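Lab handout 7: Comparing finger pads on the hand-held gripper

In this lab you compare two sets of finger pads, Nekora and Brunet. Both fit on the same white plates, so only the pads are changed between runs. The camera stays on the tool and must keep its focus setting. Please write the name of the pad set in your log before the first grasp.

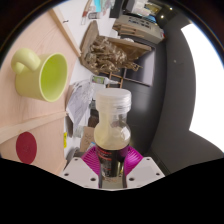
Fig. 1. Bottle held between the ribbed pads.

The task is simple: take the bottle, lift it, and put it back on the dark red disc. Make 10 grasps with each set. A grasp is valid when the bottle stands upright after release and you did not help with the free hand.

Approach slowly with open fingers. The tips should come to the bottle from both sides at the same height. 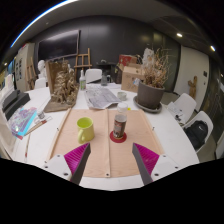

Page last changed: December, Clolex course pages

Before each run, check that the bottle stands on the disc and the mug is on the other half of the board. If one of them was moved, correct it first and then start recording.

During the lift, look at the label of the bottle. When it turns against the pads, note this as a slip, also if the bottle does not fall.

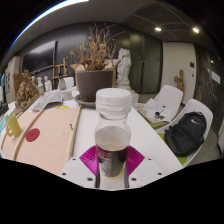
Slips and drops go in separate columns of the table. Send both logs to the Greren folder before the next lab.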